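Notebook, March, camera app build 189

Picked up at 9:20. Phone is the older Ukar handset, charged, airplane mode on. Teston build 189 installed over 187 without wiping settings, so the saved presets carried over. Should have wiped them. Will do it before the next round.
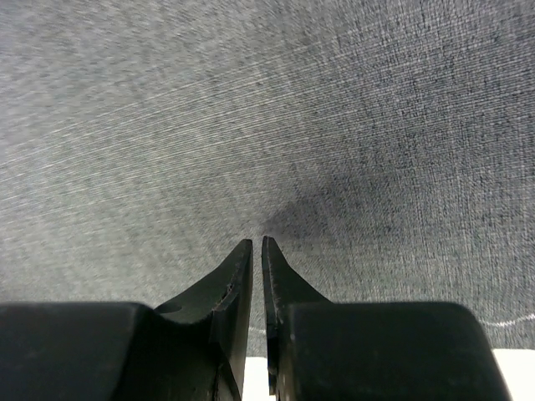
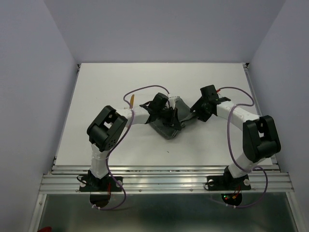

Today's job was the night mode in our app, mainly the frame stacking and what the noise filter does to fine detail. The default stacks 20 frames and the "high" setting stacks 30. Plain walls look good at either setting and tell us nothing. Dark cloth is a much harder subject, and the gray weave in the close view, with its tiny light and dark threads crossing, is the kind of texture our filter takes for noise and smears. I added a gray fabric target to the list for that reason and shot it with a folded scarf from the coat rack, lamp on low.

Results, default stack, filter at medium: threads gone in the darker half of the scarf, still there in the lighter half. Filter at low: threads back, but color speckle in the shadows. High stack, filter at low: best of the set. Speckle mostly gone, weave holds. Save time is bad though. The progress ring sat there long enough that I tapped the shutter again and got a second capture queued. That needs a lockout or a message.

Handheld at the high stack, 36 shots. Most usable, a few with doubled edges on the left side. Alignment seems to give up when the subject has no strong corner in it. Logged under the Fokumard ticket, same as the one for the water shots.

Other things noticed:
White balance preset "Lamp" goes green on gray subjects. Was fine in 187.
The grid overlay turns off after switching from burst to night. Turns back on if you leave the app and return.
Volume key shutter works again.
HDR button still overlaps the timer on the small screen.

Compared two files against the Lưu branch, which has the older filter. Old one is softer all over but doesn't have the patchy look. I would take the new one with a lower default strength. Did not get to panorama.

Next: wipe settings, repeat the scarf at both stack sizes on the tripod, then try the lockout patch if it's in.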